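Grasp Loss and Unplanned Release During Bag Packing: Project Report

Module: Robotics Laboratory Project
Project partner: Vainio, packing cell at the Plinurwood site

1. Background

The task of our group was to let a robot arm pick small packed goods from a tray and put them in an open bag. The company Vainio gave us the use of a test cell in Plinurwood from February until May. The cell has one arm with a two-finger gripper, and a small camera is fixed at the wrist. The control program was written by us on top of the software library Sokudley, which was already installed when we came.

At first our report should have been only about speed. In March the gripper opened by itself while the arm was moving, and a box was thrown out of the cell. After this the supervisor asked us to change the subject, and the remaining weeks were used for finding the cause. The report explains the fault, our wrong ideas about it, and what we changed.

2. What happened

The robot was running a long test without a person at the controls. The plan was 3,000 cycles, where one cycle means pick, carry, put down in the bag, and return. Two of us were in the room, but we were writing at the table near the door. At cycle 1,462 the arm had picked a box in the normal way and was turning towards the bag. In the middle of the turn the fingers opened. The box flew over the low side panel and landed on the floor of the walkway. The arm did not stop. It went to the bag, opened the fingers which were already open, and continued with the next cycle. We pressed the emergency stop before it picked again.

No one was hurt and the box was light. We want to say clearly that this was luck. The walkway is used by people from the other cells, and the side panel on that side is lower than the shoulder of a person. With a heavier product the result could be different.

3. First explanations, which were wrong

Our first idea was that the fingers had slipped. Boxes with rounded corners have less flat area for the finger to press, and the finger pads were already a little worn. We changed the pads and increased the grip force by one step. Then we ran the same program again, and after some hours the fingers opened again in the turn. This time we had a recording of the finger position, and it showed a full opening with normal speed. A slipping box cannot make this, so the idea was given up.

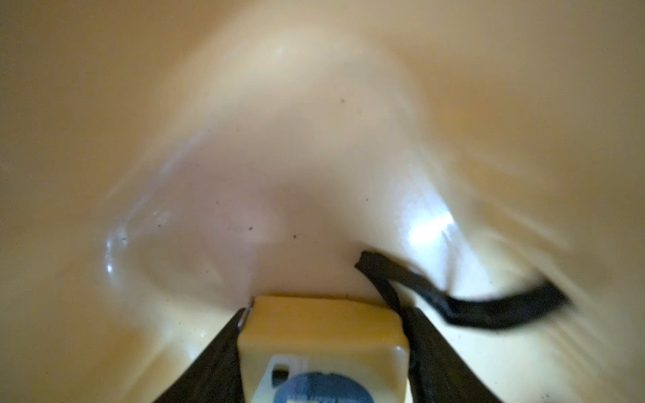
The second idea was a loose cable. The gripper cable goes along the arm and is bent strongly when the wrist turns, and the fault came both times during a turn. We moved the wrist by hand through its full range while measuring the signal, and we found nothing. We also replaced the cable with a new one from the store. The fault came back on the next day. This step cost us almost one week, and looking back we should have read the log files first.

4. The real cause

The cause was found in the communication between our program and the gripper. The program sends a number to each command, so that the answer can be matched to it. If no answer arrives within 200 milliseconds, the program sends the command again. This was written by us and it worked well in the short tests.

The problem was in how we kept the old commands. When the network was busy, the answer to the "open" command from the previous cycle sometimes arrived late. Our program had already put a copy of this command in the waiting list. Normally the copy was deleted when the next "close" command was confirmed. But if the confirmation of "close" came in the same moment as the list was being read, the deletion was skipped. The old "open" command stayed in the list and was sent some time later, when the arm was already carrying a box.

The gripper therefore did exactly what it was told. It is also the reason why the fault was so rare. Two late messages had to meet in a very short time, and in the short tests of the first month this never appeared.

5. Why the robot did not stop

For us this is the more serious part. The release was caused by one mistake in the program, but three protections should have reacted and did not.

The finger position was measured the whole time, but our program looked at it only directly after picking. During the carrying it was not checked. The wrist camera was used for finding the box on the tray and was not used again until the next pick. Finally, the light barrier at the walkway was switched off in the configuration. It had been switched off in February when we were adjusting the arm by hand, and it was not written down anywhere. We cannot say which of us did it. All of us worked with it in this condition and did not notice.

6. Changes

The waiting list was removed. Now the program holds only one command, and before repeating it the program asks the gripper for its state. An "open" command is refused when the arm is outside the tray or bag zone.

During carrying, the finger position is read continuously. If the opening changes more than the allowed value, the arm makes a controlled stop and waits for a person. We tested it by pulling the box out of the fingers with a string, with the arm at reduced speed. In 9 trials the arm stopped every time.

The light barrier is switched on again, and the program does not start if it is off. Vainio has also mounted a higher panel on the walkway side, made by the workshop Stonorau from our drawing.

After these changes we repeated the complete test of 3,000 cycles with a person at the stop button. There was no unplanned release. We know that this does not prove the fault is gone, as it was rare also before. For this reason we also delayed the messages artificially, so that the bad situation came very often. The old program failed in the first minutes under this condition. The new one did not fail.

7. Open points

The reduced bag positions near the edge of the cell were not tested with the higher panel. The maximum speed after the changes is slightly lower and was not optimised. The log files should be saved with one common clock, at present the arm and the gripper use different ones and we had to align them by hand.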